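Chapter 14
Work Gloves, Small Racks and the Drying Corner

In Chapter 13 we dealt with boots and aprons, which are large, heavy and easy to find when they go missing. Gloves are harder. They are small, they come in pairs, and they are usually pulled off in a hurry and dropped beside whatever tool was last in the hand. A shop that keeps good order everywhere else will often have a heap of stiff, gray gloves under the bench.

This chapter covers the plain cotton and knitted gloves used for general handling. Leather gloves need different care and are treated in Chapter 16. By the end of this one you should be able to sort gloves for washing, hang them so that they keep their shape, and set up a drying corner that takes up very little of the bench.

14.1 Why gloves are hung

A cotton glove dried flat on a hard surface dries on one side first. The underside stays damp, and the fingers hold water longest of all, at the tips and along the seams between them. A damp glove is uncomfortable and picks up dirt more quickly than a dry one. Hanging lets air reach both faces.

The usual advice is to hang a glove by the cuff, fingers down. The cuff is the strongest part of most knitted gloves, and a clip mark there does no harm. Some shops hang gloves by a fingertip to save room on the rod. We don't recommend it — the knit stretches, and the finger ends up longer than its neighbors.

14.2 The rack

A small wooden rack is enough for one bench. The model used in the Moltholm course has light wooden feet and stands without being fixed to anything. Clothespins can go straight on the rod, or the gloves can be given short loops of cord. Loops are quicker to use with one hand. They also wear, and should be looked over each December along with the rest of the shop's cord and strapping.

Before hanging, clear the tools away from the gloves. Pliers left among them will leave oil on the cotton, and oil does not come out in an ordinary wash.

Work gloves, a wooden rack and yellow-and-black tool handles on a marble-patterned surface.
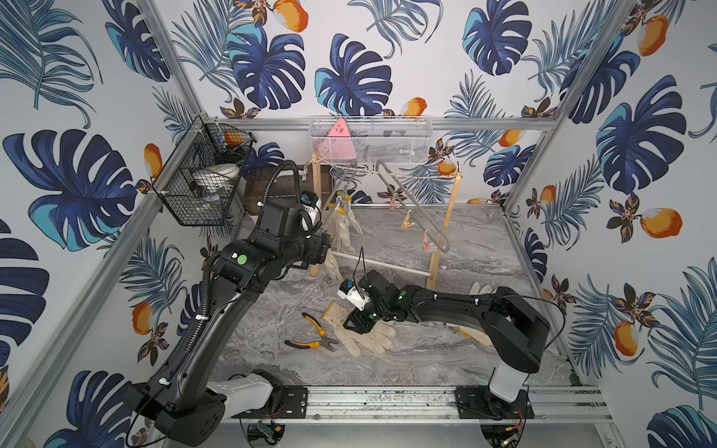
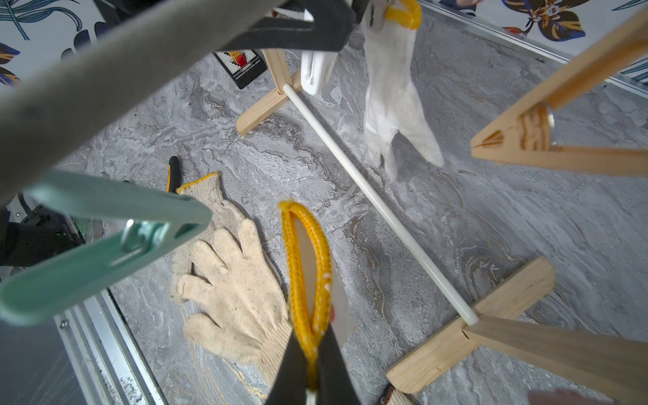 Athumani disagrees with part of section 14.1 and asked that it be noted: at the Nustthorpe shop they hang by the middle finger all winter, the cuffs being too thick to dry when pinched shut, and any stretching comes out in the next wash.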